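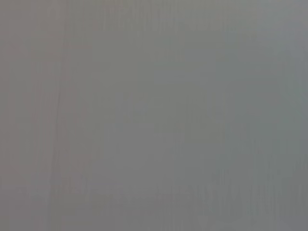

Balakrishnan Lobo was asked what had changed since the Inodby cell went in, and he said his shoulders noticed first: he used to lift every tray off the line himself, and now he sets up the job and checks the parts.

## Inodby 8 tending cell

The Inodby 8 loads and unloads one machine at a time. It is built for shops that run short batches and change jobs during the shift. The operator picks the job on the panel, fills the infeed rack and presses start.

**Fitting it into the shift**

- One operator can look after 2 cells.
- Job changes are done at the panel. No programming is needed for parts already in the library.
- The cell stops when the gate is opened and waits for a restart at the panel.
- Inspection, deburring and packing stay with the operator.

**Training**

Operators at the Stullow plant were trained by Tamer Kassab over 7 shifts. The same course comes with each cell. We ask that the people who will run it attend, along with their supervisor.

**Ordering**

Part no. 813. Supplied with infeed rack, panel and gate. Floor anchors are sold separately. The Daly conveyor kit fits without an adapter; the older Vedside kit needs a spacer plate. Orders placed in December 2024 ship in January.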